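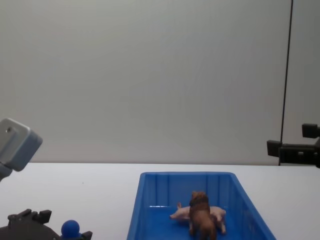

I've wanted to write up the Ceklow parallel gripper for a while now, partly because I've spent way too much of my own money on it and partly because the only other review I could find was four lines long and mostly about the box it came in. I've been running it on a two-arm setup in Ollville against the Rininance, my everyday gripper up to now, and I think I finally have opinions worth sharing. My standard test is toy animals in a bin. You can keep your machined cubes and your calibrated cylinders! A pink pig lying on its side in a blue tray with a brown lion standing half on top of it is a much meaner problem, all round bellies and stubby legs, and if a gripper can sort that out then it can handle most of what I'd ask of it.

So, first impressions. The Ceklow is lighter in the hand than I expected and the jaws have hardly any wiggle in them. I had the Rininance for two winters before this and by the end you could rattle the fingers like a loose tooth, so that alone made me happy. Mounting was easy. Bolts in, cable in, done, and I say that as someone who usually manages to drop at least one screw somewhere it can never be recovered from.

The software was a different story. Ceklow ships its own control panel and it wants to be the boss of everything on your network. I lost an entire evening because it kept grabbing the port my arm controller uses, and the manual just says to "verify communication settings" (thanks!). Hefin Ifans, who I've been swapping gripper notes with since January, told me to turn off the auto-discover option before plugging in anything else, and after that it behaved. If you buy one, do that first. It's on the second tab, under Advanced, and it's on by default for reasons I can't guess at.

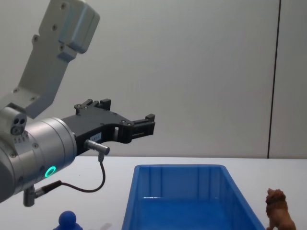 Jaws open over the bin, with the cable looping back to the wrist.

Let me talk about that cable for a minute. I like a connector on the bottom of the gripper, it keeps the top clear and I can get at the screws. What I don't like is having a loop hanging under the wrist when I'm trying to reach down into something with sides. I had it snag on the rim of a bin twice in my first week, both times when I'd rotated the wrist further than I needed to. A shorter cable would help, and so would a right-angle plug. Parri sells one that's supposed to fit but it was out of stock both times I looked, so for now I plan my moves with the loop in mind and keep the rotation small.

Now the actual gripping. For my main comparison I did 91 picks with each gripper, same toys, same bin, same two people arguing about what counts as a drop. I'm not going to pretend that's science. But the Ceklow was clearly better on anything with a narrow part to grab — legs, tails, the little ball-headed peg figures — and the jaws closed gently enough that things mostly stayed where they were until it had hold of them. The Rininance tends to nudge small stuff along before it closes, and then you're chasing a pawn across the table like an idiot.

The lion is where it got interesting. You'd think a thick mane would be easy to hold, and with soft pads it is, but with the bare fingers the Ceklow comes with I kept getting a grip that looked great and then slid off the texture halfway up. I stuck some rubber strip on the inside faces and that fixed it. You do lose a bit of opening width that way. On the pig it made no difference at all, because the pig is smooth and fat and the whole trick is getting the jaws down either side of it when something else is lying on top.

That stacked-up case is still the one that beats me most often. With one arm I have to pull the top animal off, put it down somewhere sensible and come back. With two I can hold the first one out of the way while the other arm goes in, but then you've got two grippers in one small bin and the bulk of the body starts to matter. The Ceklow does better here than I expected. It's got a skinny profile toward the tips, so I can come in at an angle without whacking the bin wall. The Rininance is a brick by comparison.

Noise: a quiet little whirr, fine to sit next to all day. Heat: warm after a long run, never hot enough to worry me. The force setting goes from 1 to 12 and I've ended up living at 4. Anything over 8 is for people picking up bolts.

Things I'd change: the cable, obviously. The default fingers should come with some kind of pad in the box, at this price I shouldn't be cutting up rubber with kitchen scissors. And the manual needs to be rewritten by a person who has set one up.

Would I buy it again? Yep, and I'm saving up for a second so the arms match. If you mostly handle big boxy parts I'd stick with the Rininance and spend the difference on something fun. For small lumpy things in bins, get the Ceklow and order the Parri plug the minute you see it in stock.

Posted Oct 14, 2018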